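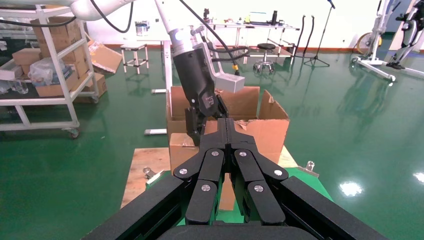 Wrist camera view, second arm over the open box

Two arms sharing one box: is a software keep-out zone good enough?

Posted in Automation > Safety and Standards
Tags: dual arm, risk assessment, shared workspace, clamps

We have two small arms working over the same board, and one of them has to reach down into an open cardboard box while the other stays close by. The integrator, Witex, set it up with a keep-out zone in software. Each arm is supposed to know where the other one is and stay 30 mm away. They call this "compliant with best practice" and when I asked which practice, I got a brochure.

I've been in maintenance for a long time and I don't trust a zone I can't put my hand on. Both arms have cables that swing when they move, and as far as I can tell the zone is drawn around the arm and the gripper and ignores the cable completely. The flaps on the box aren't in there either. Cardboard bends, tears, gets replaced with a box that's a bit taller, and the software goes on believing in the old one.

So, what I want to know:

Is there any rule that says two arms this close need something more than software between them? Everything I find is about people getting hit, not arms hitting each other.

Is it acceptable to hold the board down with clamps at the edges, or does it have to be bolted? Witex says clamps are fine "for this payload."

How much of the stuff standing on the floor near the cell has to go? We have a cart with boxes on it, stools, a fan, and I'm being told it's all outside the reach so it doesn't matter. I have my doubts about a stool on casters being outside of anything for very long.

I have to sign the assessment and I'd like to sign something I believe. The walkthrough is Saturday.

asked by gasketgrump
4 comments

hexkey_left: What speed are they running? It changes the answer a lot.
gasketgrump: 250 mm/s is what the paper says. I haven't seen anybody measure it.
hexkey_left: Then measure it before Saturday.
gasketgrump: Planning to.

plainwasher
Accepted by the person who asked

You're right that most of the published rules are written around people. ISO 10218 is the one for industrial robots and it comes in two parts, one for the robot itself and one for the whole application. The second part is yours. The starting point is a risk assessment of the complete setup, and "complete" includes the second arm, the grippers, the box and whatever is in the box. If an arm-to-arm hit can throw something or drop something where a person might be, it belongs in the assessment. If all it can do is cost you a gripper, that's a money problem and you can decide for yourself how much you care.

On the keep-out zone, ask Witex one thing in writing: is that zone running on the safety controller, or is it in the motion planner? These get mixed up constantly, and I suspect some vendors don't mind the mixup. A zone in the planner is a convenience. It helps the arms miss each other on a good day, and you can't claim it as a safeguard. If somebody can change the number from a laptop without a safety password and without the checksum changing, you have your answer.

As for 30 mm, I'd want to see where it came from. Stopping distance at your real speed with your real gripper on, plus position error of both arms, plus the amount the cable sticks out at its worst. Do that sum and it may come out bigger. Cables should be dressed close to the arm with enough slack for the full wrist turn and no more. Run each arm slowly through its whole range with the other one parked and watch the cable the entire time. Boring, takes an afternoon, finds things. Anything bracketed to the side of a wrist, a camera for instance, needs to be in the collision model too. I've seen models where the arm was perfect and the camera didn't exist.

Clamps: I don't know of a rule that bans them. What matters is whether the board can shift without anything noticing. I'd accept clamps on these terms:

- a mark across the clamp and the board, so a shift shows up at a glance
- a check at the start of each shift, written down
- a fixed stop on at least two sides of the board, so the clamps only hold it down
- a recheck after any collision, even a soft one

If you're going to run this for longer than a trial, bolt it. People borrow clamps.

For the floor, reach is measured with the gripper on and something in the gripper. Then add room for a person to get out of the way. Tape that line on the floor. Anything on wheels that lives near the line should have its own taped parking spot or go somewhere else. I wouldn't argue about each item. Draw the line first, then look at what's inside it.

And don't sign for a speed nobody measured.

Votes: 47

Comments on this answer

gasketgrump: Asked them. It's in the planner. They were a little quiet about it.
plainwasher: There you go. Take the word "safeguard" out of the document and see what's left.
gasketgrump: Will do. The fixed stops I can make myself from angle.

bestedov_user

We have a Bestedov cell with two arms and never had a problem. The zones work fine if you set them up right. People worry too much about this. We turned ours down to 8 mm to get the cycle time and it has been running since April.

Votes: 4

Comments on this answer

plainwasher: "Never had a problem" since April is a short never. Is there anyone near it when it runs?
bestedov_user: Sometimes
hexkey_left: Please don't copy the 8 mm, anyone reading this later.

torque_and_see

I'll disagree a little with the accepted answer, or with the order of it. Before any of the sums I would ask if both arms need to be over the box at the same time. We had a similar layout on a job for Asante, two arms and one tote, and there was a long argument over clearances. Then somebody looked at the cycle and the overlap was saving almost nothing. We put in a plain handshake: one arm asks for the space, gets it, says when it's out. The other one waits. If the signal is lost, both stop. It isn't clever and the sales people hated it because it looks slow in a demo.

A handshake isn't a safety function either, unless it's wired and rated as one, so don't let anyone sell it to you that way. It does cut down how often you lean on the zone.

About the box. Treat it as a part with a drawing. Fix the size, say what the flaps do (folded out and held, or cut off), and say when a box gets thrown away. We wrote "no torn flaps" on the sheet and it got ignored for weeks until someone was made to check it at changeover. A loose flap can catch a finger of the gripper, and it can also confuse a camera. We moved to a plastic tote in the end and I'd do that first next time.

There's also a checklist going around with the Emov name on it that has a line for "shared workspace verified." A tick box with no method next to it is worth nothing. If you use it, write in who ran what test, at what speed, and with which gripper on.

Votes: 30

Comments on this answer

gasketgrump: The overlap question is a good one. I timed it this morning, and waiting adds under two seconds a cycle. Witex is "looking into it."
torque_and_see: Get that in writing too.
gasketgrump: Clamps are marked, tape is on order. I've told them I'm not signing on Saturday unless the speed is measured while I'm standing there.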